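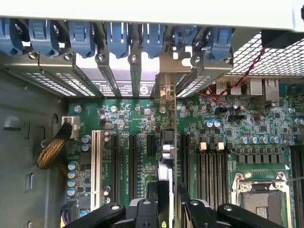
1/ Finally finished going through the leftover files on Vurko, the PC port, and I have to tell someone, so it's you guys. Long thread. Get a snack.

2/ If you never played it: Vurko is a side-scrolling thing where you're a little guy with a fishing pole and you use the hook to swing around, grab switches and yank enemies into pits. Budeo published it on console first and then the PC version showed up later with worse music and a better save system. I love it more than it deserves.

3/ Everything I'm talking about is from the PC disc, the first pressing. The rerelease repacked all the data and threw out most of the fun stuff (boo). If you try to follow along with that one, half of this won't be there.

4/ Okay so first, the archive. There's one giant file with 603 entries in it, and the game only ever asks for a portion of them. I logged every load while playing start to finish, then did it again going out of my way to die, open every menu, sit on the title screen until the demos looped, all of it.

5/ Most of the stuff that never loads is boring. Duplicate palettes, a blank text box, the same coin sound saved twice under two names. Somebody was in a hurry and I get it.

6/ But then there's the level list. The finished game has 13 stages. The level list has slots for more, and the extra ones aren't blank! Five of them point at real map data. Tiny maps, but real.

7/ The first one is just a flat floor with every enemy in the game standing in a line. Classic test room. They all wake up at once when you load it and the slowdown is incredible. The snail guy at the end can't even turn around.

8/ Second one is a swing test. Hook points at different heights with numbers painted on the wall behind them in the debug font. I think this is where they worked out how long the line should be, because the highest number matches the final rope length exactly. Could be a coincidence, but I don't think so.

9/ Third is a copy of the harbor stage with no water. The boats are floating in the air at their normal height and you can walk along under them. I spent way too long down there.

10/ Fourth one crashes. I've tried it on two setups and it dies on the same spot both times, right after the tiles load and before the music starts. If anyone is better at this than me, please, the map looks big in the viewer and I want to see it moving.

11/ And the fifth is the one I actually wanted to post about – a whole indoor stage with its own tileset. It's called RASTOGI in the level list. No stage in the finished game is called that, and the name isn't in any of the manuals I've read.

12/ Rastogi is a lighthouse. You start at the bottom and go up, with the stairs broken in the middle so you have to swing from lantern hooks. There's a background layer with windows, and the color outside goes from orange to purple the higher you climb. It's so pretty. They cut THIS and kept the sewer.

13/ It's not finished, to be clear. There are no enemies placed, the collision on the left wall stops halfway up so you can walk straight out into nothing, and when you reach the lamp room at the top there's no exit. You just stand there with the harbor song playing.

14/ The timer gives it away as an early one, too. Every stage in the final game starts you on 300 or more. Rastogi gives you 30. Thirty seconds! I can't get past the first gap in that without freezing the clock.

15/ Another clue: the lantern hooks use an older sprite, the one with the fat outline you can see on the back of the box. The final hooks got redrawn thinner. So the box shots were taken from a build where this style was still in, and maybe this stage was playable then.

16/ Which brings me to the credits. There's a second copy of the credits text in the archive, unused, and it has an extra heading in it that just says BIVER with nothing listed under it. The normal credits skip from sound straight to testing.

17/ I have no clue what Biver is. A studio they farmed some work out to? A nickname for the engine? The same word shows up one other time, as the label on the lighthouse tileset. So whoever or whatever it was, my guess is they made the lighthouse, and when the lighthouse got dropped so did the heading. That's a guess! Please don't put it on a wiki as fact, I've seen what happens.

18/ Small stuff I liked, quick round:

There's a full set of swimming frames. You can't swim in Vurko, you just die.

A sad version of the shopkeeper portrait. Never used, and now I feel bad for never buying anything.

19/ Also an early title screen where the logo is in lower case and the little guy is facing the other way. His pole overlaps the K, so I bet that's why they flipped him.

20/ And one line of text that says "you can't fish here yet" – YET. There's no fishing in the game. You carry a fishing pole for the entire game and never catch one fish. Was there going to be fishing?? I would give up the sewer stage and both mine cart stages for a fishing minigame.

21/ A few people asked how to load the extra stages. You need the first pressing, and you change the starting stage number in the config file. It's plain text, no special tools. Numbers past the last real stage go to the test rooms in the order I listed them, and Rastogi is the last one.

22/ Make a copy of your save first!! The game writes your stage number to the save the second a level starts, and if you're on the crashing one you'll be stuck crashing forever. Yes, I did that. Yes, it was my 100% file from September.

23/ To freeze the timer, there's a line lower down in the same config called clockstep. Set it to 0. It breaks the moving platforms on the regular stages, so put it back when you're done.

24/ The console version I haven't touched. I know people always say the console disc has the same leftovers, but I've never seen anyone post a file list, just "my friend checked." If you have a dump of your own copy and want to compare entries, my messages are open.

25/ Next up I want to look at the sound folder, which is a mess of its own. There's at least one song in there I don't recognize, and it loops really well, and it's been stuck in my head all week.

26/ Edit, since it came up in the replies: no, the lamp room door doesn't do anything. I tried hooking it from every side. It's painted on the background.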